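홈 | 학과 안내 | 교과과정 | 강의자료실 | 공지사항

분류: 강의자료 > 작업장 자동화와 노동 > 제6주차

제6주차 강의 노트: 소매 물류 포장 작업의 자동화와 직무 변화

1. 본 주차의 범위

제5주차에서는 컨베이어와 고정식 분류 설비가 창고 노동을 어떻게 재편하였는지를 다루었다. 본 주차에서는 식료품 주문 처리 과정 가운데 비교적 늦게까지 수작업으로 남아 있던 집품과 담기 공정을 검토한다. 수강생은 강의 전에 읽기자료 6-1과 6-2를 숙지하여야 하며, 6-2의 부록은 시험 범위에 포함하지 않는다.

강의에서 사용하는 사례는 식료품 배송업체 Cokska의 Isham 물류센터이다. 해당 센터는 매장에서 판매하는 것과 동일한 상품을 주문 단위로 바구니에 담아 출고한다. 자동화 설비의 도입은 시스템 통합업체 Flareo가 담당하였고, 작업 지시와 기록에는 Lanz라는 관리 소프트웨어가 사용된다. 이하에서 '센터'라 함은 Isham 물류센터를 가리킨다.

2. 역사적 배경

식료품 소매에서 상품을 고르고 담는 일은 오랫동안 점원의 업무였다. 손님이 계산대 앞에서 품목을 말하면 점원이 선반에서 물건을 내려 포장하는 방식이 일반적이었으며, 읽기자료 6-1에 수록된 1891년의 상점 근무 수칙에도 깨지기 쉬운 물건을 다루는 순서가 별도 조항으로 규정되어 있다. 이후 셀프서비스 매장이 확산되면서 이 업무는 소비자에게 이전되었다. 온라인 주문과 배송이 보편화되자 같은 업무가 다시 임금노동의 형태로 돌아왔고, 이번에는 점포가 아닌 물류센터에 배치되었다.

이 과정을 소비자 노동의 재임금화로 부르는 견해가 있다. 다만 돌아온 업무는 종전의 점원 업무와 동일하지 않다. 손님을 응대하는 부분이 제거되었고, 시간당 처리량이 관리 지표로 추가되었으며, 품목에 대한 지식은 개인의 기억보다 시스템의 화면에 의존하게 되었다. 자동화의 영향을 논의할 때에는 이미 이와 같이 분해된 직무가 출발점이라는 사실을 고려하여야 한다.

3. 공정의 분해

센터의 주문 처리는 다음 네 단계로 구분된다.

가. 집품: 보관 선반에서 주문 품목을 꺼내 작업대로 이송하는 단계
나. 담기: 작업대 위의 품목을 바구니에 배치하는 단계
다. 검수: 주문 내역과 바구니의 내용을 대조하는 단계
라. 출고: 검수를 마친 바구니를 배송 구역으로 인계하는 단계

집품의 이송 부분과 출고는 비교적 이른 시기에 기계화되었다. 담기 단계의 기계화가 지연된 이유는 품목의 이질성에 있다. 과자 봉지는 쥐는 힘에 따라 형태가 변하고, 유리병은 미끄러지거나 넘어질 수 있으며, 과일은 구를 뿐 아니라 눌리면 상품 가치를 잃는다. 납작하고 작은 물건은 작업대 표면에서 들어 올리는 동작 자체가 까다롭다. 숙련된 작업자는 이러한 차이를 의식하지 않고 손의 모양과 힘을 바꾸지만, 기계에 대해서는 각각의 경우를 별도로 준비하여야 한다.

양팔 구성은 이러한 문제에 대한 하나의 대응이다. 한쪽 팔이 물건의 방향을 바로잡거나 용기를 지지하고 다른 쪽 팔이 물건을 옮기는 식의 역할 분담이 가능하기 때문이다. 다만 두 팔의 작업 영역이 겹치는 구간에서는 충돌을 피하기 위한 조정이 필요하며, 이는 처리 속도를 제한하는 요인이 된다.
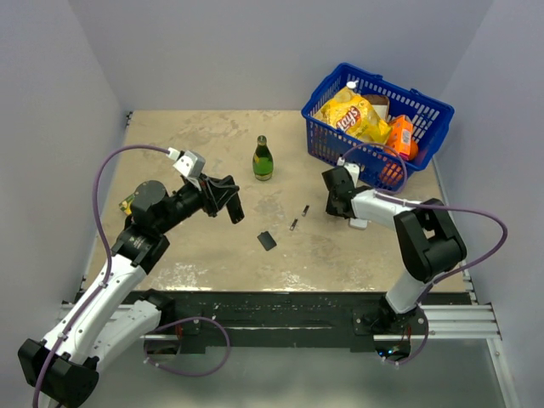 그림 6-1. 담기 공정의 양팔 로봇 작업대. 두 그리퍼 사이 뒤쪽에 녹색 유리병이 서 있고, 파란색 바구니에는 감자칩 봉지 등 식료품이 담겨 있다.

그림 6-1과 관련하여 수강생은 두 가지를 검토하기 바란다. 첫째, 봉지와 상자와 과일이 한 바구니에 섞여 있을 때 어떤 품목을 먼저 넣는 것이 적절한가. 둘째, 그 판단을 누가 어떤 형식으로 기계에 전달하는가. 두 번째 물음은 제4절의 논의와 직접 연결된다.

4. 직무의 변화

4.1 담기 작업자에서 작업대 담당자로

도입 이전 센터의 담기 작업자는 한 사람이 하나의 작업대를 맡았다. 도입 이후에는 '작업대 담당자'라는 직무가 신설되어 한 사람이 복수의 작업대를 맡는다. 담당자의 주된 업무는 품목 보충, 정지 상황의 처리, 기계가 취급하지 못하는 품목의 수작업 담기이다. 직무기술서에는 '감시 및 보조'로 표현되어 있으나, 면접 조사에서 담당자들은 자신의 업무를 '뒤처리'에 가까운 것으로 설명하였다. 두 표현의 차이는 임금 등급 협의에서 쟁점이 되었다.

4.2 암묵지의 이전

담기 순서에 관한 지식은 종전까지 문서화되어 있지 않았다. 무거운 것을 아래에, 병은 모서리에, 봉지는 위에 둔다는 정도의 원칙이 교육자료에 있었을 뿐이고, 세부적인 판단은 작업자 사이에서 구두로 전달되었다. Flareo는 도입 준비 과정에서 경력 작업자의 시연을 기록하고 이를 품목별 취급 규칙의 기초로 삼았다. 초기 규칙은 555개 항목으로 정리되었으며, 이후 계절 상품이 바뀔 때마다 개정되고 있다.

시연에 참여한 작업자에 대한 보상은 해당 기간의 통상임금에 한정되었다. 자신의 숙련이 설비의 일부로 편입되는 데 대하여 별도의 대가가 지급되어야 하는지는 센터의 노사 협의에서 제기된 바 있으나 합의에 이르지 못하였다. 본 강의는 이 문제에 대하여 특정한 입장을 제시하지 않는다. 읽기자료 6-2의 제3장에 상반된 두 견해가 소개되어 있다.

4.3 작업 강도와 시간의 구조

설비 도입이 작업 강도를 낮추었는지에 대해서는 측정 항목에 따라 결론이 달라진다. 반복적으로 허리를 숙이거나 팔을 뻗는 동작은 감소하였다. 반면 담당자는 어느 작업대에서 언제 정지가 발생할지 예측할 수 없으므로 주의를 분산한 상태로 대기하여야 한다. 정지가 여러 작업대에서 겹치는 경우에는 처리 순서를 스스로 정하여야 하며, Lanz는 정지 시각과 재개 시각을 모두 기록한다. 이 기록이 설비의 성능을 평가하는 자료인지 담당자의 성과를 평가하는 자료인지가 도입 당시 명확히 고지되지 않았다는 점은 수강생이 유의할 부분이다.

센터는 이후 고지문을 개정하여 개인별 재개 시간을 인사 평가에 반영하지 않는다고 명시하였다. 다만 교대조 단위의 평균값은 관리자 화면에 계속 표시된다.

4.4 배치전환

센터의 담기 작업자 100명은 도입 후에도 고용이 유지되었다. 이들은 작업대 담당, 검수, 냉장 구역 집품의 세 직무로 배치되었다. 이 가운데 냉장 구역 배치에 대한 이의 신청이 가장 많았다. 고용 규모가 유지되었다는 사실만으로 직무의 질이 유지되었다고 판단하기는 어려우며, 교대 시간, 작업 환경, 승급 경로를 함께 살펴야 한다. 신규 채용의 축소와 같이 재직자 통계에 나타나지 않는 변화도 별도로 검토하여야 한다.

5. 평가의 기준

자동화 사업의 보고서는 시간당 처리량을 대표 지표로 제시하는 경우가 많다. 센터의 경우 하루 약 2000개의 바구니를 출고하는 것을 목표로 하였는데, 이 수치에는 담당자가 손으로 담은 바구니가 포함되어 있다. 따라서 총량만으로는 기계의 기여와 사람의 기여를 구분할 수 없다. 수강생은 보고서를 읽을 때 다음 사항을 확인하기 바란다.

- 사람의 개입이 있었던 건을 어떻게 집계하였는가
- 개입에 소요된 시간이 어느 항목의 비용으로 처리되었는가
- 파손 및 재작업의 책임이 누구에게 귀속되었는가
- 측정 기간에 성수기가 포함되었는가

6. 용어 정리

그리퍼: 로봇 팔의 말단에 장착되어 물건을 쥐는 장치.
개입: 설비의 정지 또는 오류에 대응하여 사람이 작업 과정에 관여하는 행위. 계획된 품목 보충은 본 강의에서 개입으로 보지 않는다.
배치전환: 고용관계를 유지하면서 담당 직무를 변경하는 조치.
암묵지: 작업자가 실행할 수 있으나 문서로 서술되어 있지 않은 지식.

7. 과제

수강생은 본인이 접근할 수 있는 사업장 또는 공개된 사례 한 곳을 선정하여, 제3절의 방식에 따라 하나의 공정을 단계별로 분해하고 각 단계에서 사람이 내리는 판단을 서술한다. 분량은 A4 용지 3매 이내로 하며, 면접을 실시하는 경우 학과의 연구윤리 양식을 첨부하여야 한다. 사업장 내부 사진은 해당 사업장의 서면 동의가 있는 경우에 한하여 사용할 수 있다.

토론 준비 문항은 다음과 같다. 조별 토론에서는 한 문항만 선택한다.

(1) 경력 작업자의 시연 기록은 누구의 자산으로 보아야 하는가.
(2) '감시 및 보조'라는 직무 명칭은 실제 업무를 적절히 반영하는가.
(3) 개인별 기록을 평가에 사용하지 않는다는 고지만으로 충분한가.

8. 다음 주차 안내

제7주차에서는 검수 공정의 영상 판독 설비와 오류 책임의 배분을 다룬다. 읽기자료 7-1은 강의자료실에 게시되어 있다. 여름 계절학기 수강생의 현장 견학은 7월에 별도로 공지한다.

최종 수정일: 2025년 2월 4일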